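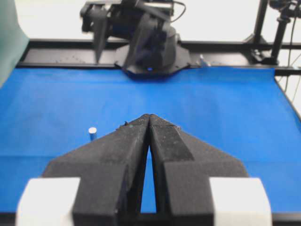 La pince de près, un peu effilochée vers la pointe. À gauche, un petit cylindre bleu à dessus blanchâtre.

Depuis que j'ai écrit que je ne plierais plus jamais une housse de couette de ma vie, on me demande à intervalles réguliers où en est mon majordome mécanique. Réponse courte : il s'occupe d'un engrenage. Réponse longue ci-dessous, prévoyez un café.

Pour ceux qui débarquent, je travaille chez Szekeres, un atelier qui remet en état des petits réducteurs, des moteurs de stores, des mécanismes de portail, bref tout ce qui tourne lentement en faisant un bruit inquiétant. Mon poste consiste pour moitié à démonter des choses et pour moitié à chercher par terre ce qui en est tombé. Le soir je rentre chez moi, où un lave-vaisselle attend qu'on le vide. J'ai donc un double intérêt, professionnel et domestique, à ce que les robots s'y mettent enfin.

Vendredi, j'ai passé l'après-midi chez Dorkcombe, à regarder deux bras manipuler des pièces sur une table recouverte de bleu. J'avais imaginé quelque chose de plus aérospatial. Il y a un châssis noir, des câbles qui font des boucles, des pinces à deux doigts, et puis ce bleu partout, qui fait un peu nappe de buffet d'entreprise. Il manquait les mini-quiches.

J'aime bien que les pinces soient abîmées, cela dit. Sur les plaquettes commerciales, les robots ont toujours l'air de sortir du bain. De près, celle-ci a des éraflures et de petits lambeaux sur les bords, comme mes gants au bout d'un mois. Ça m'a mis en confiance. Un outil tout neuf, chez nous, c'est un outil dont personne ne veut.

Le programme de la journée tenait en une ligne : prendre un engrenage, le passer à l'autre bras, le poser au bon endroit. Ensuite l'écrou. J'ai trouvé ça modeste. J'ai même eu, je l'avoue, le petit sourire de celui qui fait ce geste à longueur de semaine en écoutant la radio. Il m'a duré le temps de la première tentative.

Parce qu'un engrenage posé à plat sur du tissu, c'est une vacherie. Vous, vous glissez un ongle dessous, vous le faites basculer, il vient. Vous n'y pensez pas. La pince, elle, n'a pas d'ongles. Elle a deux coins de matière assez larges qui se rejoignent en pointe, et elle doit descendre assez bas pour attraper la tranche sans piquer du nez dans la table. Trop haut, elle pince de l'air. Trop bas, elle fait un pli dans la nappe et l'engrenage part en promenade dessus. J'ai vu les deux, plusieurs fois, dans des ordres variés.

Ajoutez que l'engrenage est bleu sur un fond bleu. J'ai posé la question, on m'a répondu que justement, si ça marche comme ça, ça marchera ailleurs. J'ai gardé cet argument pour la prochaine fois que je perdrai une vis noire dans un carter noir.

Et pourtant il l'a eu. Le bras de droite est descendu avec une lenteur de chat qui vise un fauteuil interdit, a refermé les doigts sur les dents, a soulevé. J'ai dit « oh » à voix haute. Le passage d'un bras à l'autre a demandé 3 essais, avec des hésitations très humaines, ce moment où chacun tient la chose et attend que l'autre lâche. On connaît ça avec les sacs de courses. 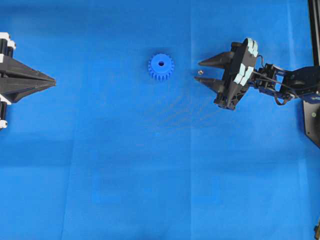

Face à face autour de l'engrenage. L'écrou est ce minuscule point doré-argenté devant la pince de droite.

Reste l'écrou. L'écrou est mon sujet préféré depuis vendredi, j'en ai parlé à table deux soirs de suite, la famille commence à changer de pièce.

Regardez-moi la taille du truc par rapport aux doigts. C'est comme demander à quelqu'un de ramasser une lentille avec deux truelles. Les machines d'assemblage classiques avalent des écroux, pardon, des écrous, par bols entiers, et elles vont mille fois plus vite que moi. Sauf que ces machines-là reçoivent leurs pièces bien rangées, toujours dans le même sens, au même endroit. Chez Szekeres, les pièces arrivent dans un sachet congélation avec un mot au feutre. Aucune machine de la première famille ne voudra jamais de notre sachet. Les bras de Dorkcombe sont censés, un jour, s'en accommoder, et c'est pour ça que je m'y intéresse, même s'ils m'ont fait attendre.

L'écrou a résisté longtemps. Il glissait, il tournait, il se cachait sous la pointe du doigt. À un moment il s'est retrouvé coincé dans un pli du tissu et tout le monde s'est penché en même temps, dans un silence de bloc opératoire. J'ai noté 47 secondes pour la prise réussie. À la main, j'aurais mis le temps de dire « attends, pousse-toi ». Mais j'ai aussi le souvenir très net d'avoir cherché un circlip pendant toute une pause de midi, à quatre pattes, avec une lampe frontale, alors je ne vais pas faire le malin.

Ce qui m'a le plus surpris, c'est la patience. Je rate un écrou deux fois, je m'énerve, et la troisième fois je le rate mieux. Le bras rate et recommence avec exactement la même humeur. Pas de soupir, pas de regard vers la pendule. Je ne sais pas si c'est une qualité chez un collègue. Au bout d'une heure, moi, j'aurais apprécié qu'il jure un peu.

Bon, et la maison, alors ?

Il existe déjà des machines ménagères, je ne les oublie pas. J'ai un Cerkel à la maison, le petit aspirateur rond, acheté en juillet dans un accès d'optimisme. Il aspire très correctement le milieu des pièces. Il aspire aussi les lacets, les franges du tapis et, une fois, un coin de rideau qu'il a entrepris d'escalader. Avant de le lancer, je ramasse tout ce qui traîne, je relève les chaises, je coince le rideau. Quand j'ai fini de préparer le terrain pour mon robot, la pièce est rangée, et je pourrais passer le balai en sifflotant. J'estime que nous sommes deux à faire le ménage et que l'un de nous deux se recharge dans l'entrée.

Un bras, ce serait autre chose : quelqu'un pour ramasser ce qui traîne. Sauf que ce qui traîne chez moi, ce n'est jamais un engrenage tout seul au milieu d'une table bien éclairée. C'est une chaussette à moitié sous le canapé, collée à un dessin d'enfant, lui-même collé à quelque chose dont je préfère ignorer la nature. J'ai décrit cette situation aux gens de Dorkcombe. Ils ont été polis.

J'ai quand même fait ma petite liste mentale sur la route du retour, entre la sortie de Stivcombe et mon rond-point.

Vider le lave-vaisselle : les assiettes, je veux bien y croire un jour. Les verres à pied, je sortirai de la pièce. Quant au couvercle de la boîte en plastique qui ne correspond à aucune boîte, si un robot trouve la bonne, je lui cède mon permis de conduire.

Plier le linge : j'ai vu des vidéos, comme tout le monde, souvent accélérées 4 fois, ce que je trouve révélateur. Le t-shirt, passe encore. Pour la housse de couette je maintiens ma position.

Trier les vis du garage : là, franchement, oui. C'est long, c'est plat, ça ne presse pas, et une machine qui met 47 secondes par pièce sans râler me ferait 400 vis pendant que je dors. J'ai fait le calcul, il lui faudrait un peu plus de cinq heures. Moi, ça fait six ans que je dois m'y mettre. À ce tarif, la tortue gagne largement.

À l'atelier, je placerais la barre au même endroit. Me remplacer au remontage, pas demain, je suis assez tranquille. Mais ouvrir le sachet congélation, étaler, séparer les engrenages d'un côté et la visserie de l'autre pendant la nuit, je signe. J'en ai parlé lundi à la machine à café (l'autre automate de la boîte, celui qui rend la monnaie quand il en a envie) et j'ai eu droit à deux réactions. La moitié de l'équipe m'a demandé combien ça coûtait. L'autre moitié m'a demandé si je me sentais bien.

Je n'ai pas de prix, je n'ai pas demandé, par peur de la réponse. Je n'ai pas non plus de date. Quand j'ai glissé « et donc, pour les particuliers ? », on m'a répondu par un très joli mouvement d'épaules, fluide, sur plusieurs axes, que les bras ne savent pas encore faire.

J'y retourne dès qu'ils auront un moment, et cette fois j'apporte mon propre sachet, avec deux satellites de réducteur, des rondelles et un ressort. Surtout le ressort. Si vous avez chez vous de petites pièces vicieuses à me prêter pour l'occasion, les commentaires sont ouverts. Précisez si vous tenez à les revoir.

En attendant, j'ai une machine de blanc qui a fini de tourner et le Cerkel qui bipe quelque part sous le buffet.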